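Press Here for Everything

The humble push-button box has become the must-have of the home workshop. Does anyone need one?

A certain kind of hobbyist used to collect hand planes. The same hobbyist now collects buttons. Big ones, colored ones, the sort that once lived on the side of a conveyor and were pressed by people who were paid to press them. They turn up on garage walls and on benches that already have a perfectly good light switch within reach.

I have been skeptical of this since March, when a neighbor showed me the control station he had put together for a single dust extractor. It had four buttons. The extractor has two states, on and off, and came with a switch of its own.

The sellers have noticed. Kenilik, which began as a dealer in surplus panel parts, now offers a "bench starter bundle" with an enclosure, a button station and a bag of fittings. Trenus sells much the same thing in a nicer carton and charges more for it. Both talk about "real industrial feel." Both catalogs say the buttons will outlive the buyer, which may be true and is a strange thing to want from something that starts a shop vac.

There is a case to be made for the hardware. A proper push button is pleasant. It has travel, it has weight behind it, and you can hit it with a glove on. A rotary selector is better still, as you can tell by the angle of the knob where you left it. Compare that with the touch panel on my band saw, which ignores me whenever there is sawdust on my finger – and there is always sawdust on my finger.

So I am not against the parts. What bothers me is the table they end up on.

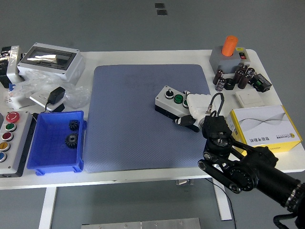

A bench given over to controls: the five-button station at left, the smaller box with its rotary selector on the mat.

Look at enough of these setups and the same things keep appearing. A good mat in the middle, mostly bare. A plastic crate at the side with a gear or two in it. An enclosure with a clear window in the lid, bought for a project that may or may not be the one under way. Then the crumpled plastic bags, which seem to breed around electrical parts, and a power adapter sitting in the middle of them.

The bags are my real complaint. Every button, knob and terminal block arrives in its own, and people keep them in case something has to go back. Nothing ever goes back. If you do one thing after reading this, throw out the bags. Cut the part number off first if you must and drop it in the crate.

The mat, on the other hand, I have come around to. I resisted for years on the grounds that a worktable is a surface already. But a rubber mat with a bit of texture stops a box from skating away when you lean on a button, and small screws don't bounce on it. Buy the large size. Oyelaran makes one for $34 that has sat on my own bench for two winters without curling. The $20 one from Jandov curled in a month, and it smelled.

Color is where the hobby gets silly. Red for stop is sensible and should be left alone, above all on a mushroom-head emergency stop. Green for start, fine. After that people begin filling holes. I have asked several owners what their yellow button does and got a different answer each time, including "spare." Blue fares worse. A button with no job is a button a visitor will press, and if you haven't labeled it you can't blame the visitor.

Labels, then. A strip of tape and a marker will do. The engraved plates look handsome and they commit you to a decision you will change by spring.

There is also the matter of cables, which the catalogs photograph as if they didn't exist. Each box wants at least one, and they will hang off whichever side of the table you walk past. Run them off the back, clip them under the edge, and leave enough slack to turn the box toward you.

Would I buy a bundle? No. I'd buy one button, one selector and the mat, and I'd wire them to a machine that has a bad switch. For the band saw, I've been pricing the parts all week.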